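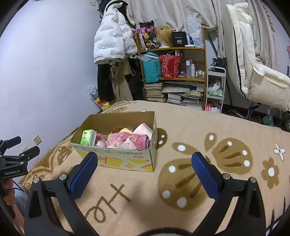

A home-sorting course that asks people to work through their bedrooms one cardboard box at a time will return to Sikard in February, with room for 17 households. The course is run by Triria, a small home-organizing business on the east side of town, and it starts with whatever has piled up near the bed. The usual box is an old one with worn upper edges, set down open on the blanket, with a packet of tissues standing at one end and a shiny pink plastic package folded in beside it. Households that sign up will be asked to fill one like it before the first meeting and bring it along as it is.

The sessions will be held in the upstairs room at the Engström furniture store, starting at 6:30 p.m. and ending by 8 p.m. There will be 5 evening sessions. The fee is 700 kroner per household, and up to two people from the same home can attend on one fee.

Elsa Kvam, who started Triria after several years of packing and unpacking for moving companies, taught the course for the first time last fall. She said the bedroom was the room people asked for help with most often, and also the one they put off longest.

"The kitchen gets sorted because you can't cook in a mess," Kvam said. "In the bedroom you can close the door. Things come in from the bathroom, from coat pockets, from shopping bags, and they end up on the windowsill or under the bed. After a year you have a lot of small stuff and no idea what half of it is."

The method is simple. Each household takes a box that would otherwise go out with the recycling, puts it on the bed, and fills it with the loose items from one area only, such as a nightstand or a single drawer. The box is then emptied and sorted on the same bed that day. Kvam asks people to use the bed for a practical reason: it has to be cleared before anyone can go to sleep.

Items are sorted into things that stay within reach of the bed, things that belong in another room, and things that leave the house. Tissues, hand cream, chargers and reading glasses usually end up in the first group. Opened packages cause the most discussion, Kvam said, especially when the contents have been partly used and the wrapping has been folded over and kept.

"People will hold on to a plastic package with one thing left in it," she said. "I tell them to take the thing out and look at it. Then they know if they want it."

She recommends against buying storage containers before the sorting is finished. Printed cartons from food, toys or household goods work well for the purpose, and the course uses them the whole way through. A shallow carton is better than a deep one, in her view, as small items at the bottom of a deep box are quickly forgotten.

Garkix, the secondhand store next to the bus station, will again accept items from the course. Store manager Vidar Nygård said that last fall's group brought in mostly soft toys, bedding, unopened toiletries and bags.

"It was clean and it was sorted, and that saves us a lot of work," Nygård said. "We had a shelf of unopened soap and creams that was gone before the end of the week."

Nygård asked that people check the dates on anything meant for the skin, and that soft items be washed before they are handed in. Garkix does not take opened toiletries, pillows or medicines. Medicines should go back to the pharmacy. The store will keep its side door open until 8:30 p.m. on course evenings so that participants can drop things off on the way home.

Josphat Nyaga took the fall course with his wife after they moved from a house to a two-bedroom apartment. They had brought 10 unopened moving boxes marked "bedroom" with them, and he said several of those turned out to be mixed.

"One had pillowcases, batteries, a hair dryer and birthday cards in it," Nyaga said. "We had packed it in a hurry at the end, when you just want the shelf to be empty."

The couple opened the moving boxes over the length of the course and transferred the contents into smaller cartons, one for each spot in the room. Nyaga now keeps a low carton under his side of the bed with the things he uses at night. His wife prefers a drawer. They have given away a bedside lamp, two throws and a large number of hangers.

He said he would have liked more time for paperwork. Letters and receipts came up at every session and were set aside each time. Kvam has since moved paper to its own evening, the fourth one, and participants will be told to keep a separate envelope for it from the start.

Not everyone in the fall group finished. Sayaka Takeda attended the first sessions and then stopped when her work schedule changed. She still uses the box routine at home with her two children, who each get a carton at the end of the month and fill it with whatever is lying on their beds.

"They like carrying the box," Takeda said. "They don't like the part where we decide. My daughter wanted to keep every wrapper that was pink."

Takeda has settled on a rule that the children can keep whatever fits back into the carton with the flaps closed. She plans to sign up again in February if she can get the evenings off. She also suggested that the course hand out a written list, as she found it hard to remember from one session to the next what was supposed to happen with which items. A single-page sheet will be given out at the first meeting this time.

Blankets and throws are another subject that has been given more room in the new program. Kvam said plush blankets take up more closet space than most people expect and are often kept in numbers that no one in the household needs. She suggests one on the bed and one in the wash for each person, with any others rolled and stored on the top shelf. They should be completely dry before they are put away and should not be squeezed into plastic for long periods – the pile flattens and can take several washes to recover.

Alvar Amundsen, who manages the Engström store, said the upstairs room had been used for mattress displays until last year. Two made-up beds are still there and will be used for the demonstrations. Participants are welcome to bring their own boxes up by the freight elevator at the back, and there is parking behind the building after 6 p.m.

Amundsen said the store does not sell anything during the sessions and that the showroom downstairs will be closed. He has asked people not to bring furniture.

"We had someone arrive with a nightstand," he said. "It was full, so I understood the idea, but it had to go up the stairs and then down again."

The first evening is set aside for the nightstand and the floor next to the bed. The second covers drawers, and the third covers the closet floor and top shelf. Paper follows on the fourth evening. The last session is for things that have not found a place, and participants bring back whatever is still in the box.

Kvam said that most people arrive at the last session with a few small objects they cannot identify. Last fall these included a furniture key, several caps without bottles and a strap from a bag that had been thrown out long before. She keeps a tray on the table for them, and people are free to look through it for parts they may be missing at home.

Households that want to prepare can start now by saving a carton. Kvam asks that it be clean and dry, open at the top, and small enough to be carried with one arm. It does not need a lid. Tape and old address labels should be removed if the box is going to be passed on later, but printed graphics and brand names do not matter.

She also asks people to leave the filled box alone once it is packed. Last time, some participants sorted theirs the night before the first meeting so that it would look better, and then had little to work with.

Registration is open at the Engström service desk and at the counter at Garkix during store hours. Payment is due at the first session. Anyone who has to miss an evening can send another member of the household, and notes from each session will be left at the service desk for pickup.

A shorter version for people who are about to move is planned for later in the spring if there is enough interest. It would cover packing as well as sorting, with one evening on how to label boxes by room and one on what to keep out for the first night. Those who want to be told about it can leave a name and phone number when they register.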